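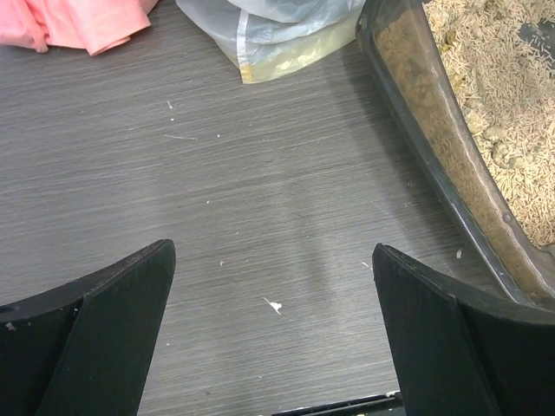
Light specks of dust on matte black plastic

Allham Homeowners Board > Heating and Air > Dust everywhere since the heat came on

riet_brouwer
The house is 834 square feet, one floor, forced air, gas furnace in a hall closet. Every December when the heat runs all day I get dust on everything dark. I wipe the TV stand at breakfast and by supper I can write my name on it. I change the filter. I vacuum twice a week. No pets, no smokers.
A company called Flastwood quoted me $300 to clean the ducts. Is it worth it or should I keep my money?

T_Rankin
Keep your money. I had mine done at the last house and the dust was the same a week later. Most of what lands on furniture is lint and skin and whatever comes in on your shoes. It was never in the ducts.

imani.t
I don't agree with that as a blanket rule. We bought a house where the previous owners had sanded drywall with the furnace running. There was white powder in every register. Cleaning it out made a big difference. Riet, pull a floor register and look down with a flashlight before you decide.

T_Rankin
Construction dust is a different case. She didn't say anything about construction.

imani.t
She didn't say there wasn't any either. That's why I said look.

Fergus F
What filter are you using, and does it fit? I see this a lot. People buy a good filter that is a quarter inch too small for the slot and the air goes around it. Check for gray streaks on the metal past the filter. If you see streaks you have bypass.

riet_brouwer
No construction that I know of. I looked in two registers. Some fuzz, a penny, nothing dramatic.
Filter is the pleated kind, whatever the hardware store had. It does rattle a little when the blower kicks on. I'll look for streaks tonight.

Alasdair_U
Also check the return side. If the closet return isn't sealed to the furnace cabinet it pulls from the wall cavity and the attic. Mine was pulling in insulation. Foil tape, the real kind, not the cloth stuff. The job took me 30 minutes and most of that was moving the vacuum and the ironing board.

T_Rankin
Agree with the tape. Use a humidifier too. Dry air keeps the dust moving.

Fergus F
I'd be careful with a humidifier in a small house with old windows. You'll get water on the sills and then you have a mold thread instead of a dust thread. Get a cheap humidity gauge first.

T_Rankin
I've run one for years with no mold.

Fergus F
You have new windows. You posted about them.

T_Rankin
Fair enough.

riet_brouwer
OK, there are streaks. Wide ones, on the left side of the slot. The filter is the right size on the label but the slot is bigger than it should be. The return has a gap at the bottom I can put my finger in.

Alasdair_U
There you go. Tape the gap, then put foam weatherstrip along the filter edge so it sits tight. Make sure you can still slide it out. Turn the furnace off at the switch before you start.

imani.t
And cancel the Flastwood visit, or at least put it off. I still say there are houses that need it, but two registers with a little fuzz isn't one of them.

riet_brouwer
Called them, no fee to cancel. Picked up tape and foam after work. Does it matter what thickness of foam?

Fergus F
Measure the gap and go one size up. It squashes.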